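3.2 Materials and table layout

The study concerned the ordering of household footwear on low racks, and in particular whether pairs stay together when slippers and sandals share a single shelf. Entrance halls in the Clindenska flats are narrow, and most of the racks we recorded there held more footwear than their makers seem to have intended. For the table trials we therefore chose a small rack with one shelf board, so that the decision to place a pair on the board or leave it off had to be made early in each trial.

Footwear was drawn from a stock of 143 pairs gathered in February from two sources, the Itach household survey and a second-hand shop in Wurar. Pairs with laces or buckles were set aside, as fastening adds a step that we did not wish to measure. The remaining stock was sorted into closed slippers, open slides and soft indoor shoes. Sole length was measured along the centre line from heel to toe, and pairs whose left and right soles differed in length by more than 2 mm were left out.

Each trial began from one of 11 starting layouts. A layout fixes three things: which pairs are already on the rack, which lie on the table, and the angle between the two members of each pair. The last of these proved the most useful in sorting the results. We call a pair parallel when the two centre lines run side by side, splayed when they diverge, and crossed when one member overlaps the other. In Figure 1 the slides on the rack are parallel, with their heels extending over the front edge of the board, and the black slippers on the table are splayed.

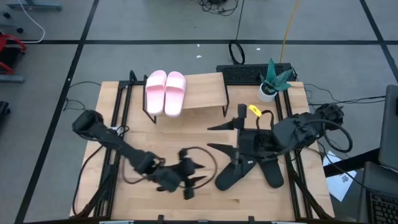 Figure 1. Table layout with one pair of pale pink slides on the rack and one pair of black slippers on the tabletop.

The overhang of the heels was scored separately from the angle. A pair was counted as shelved if both members rested on the board without touching the table, whatever the length of heel left beyond the front edge. This rule is more lenient than the one used in the Pan protocol, which requires the whole sole to lie over the board. We tried the stricter rule first and dropped it -- on a shallow board it excludes most adult sizes, and the score then says more about the rack than about the tidying.

Three outcomes were recorded at the end of each trial: the number of pairs shelved, the number of pairs kept together, and the final angle class of each pair. A pair was kept together if no other item stood between its members. Pairs placed in reverse, with the left shoe to the right of its partner, were counted as kept together but given a separate code. Items lying on their side were coded as not shelved even where they touched the board.

In total 320 trials were scored from still views taken at the start and at the end. Two coders worked apart and compared their sheets afterwards. Most of their disagreements concerned splayed pairs with a small angle between the soles, which one coder tended to read as parallel. These were settled by drawing both centre lines on a print and measuring the angle between them. Trials in which a sole was hidden to the extent that its centre line could not be drawn were scored for shelving and pairing only, and do not enter the angle counts in Section 4.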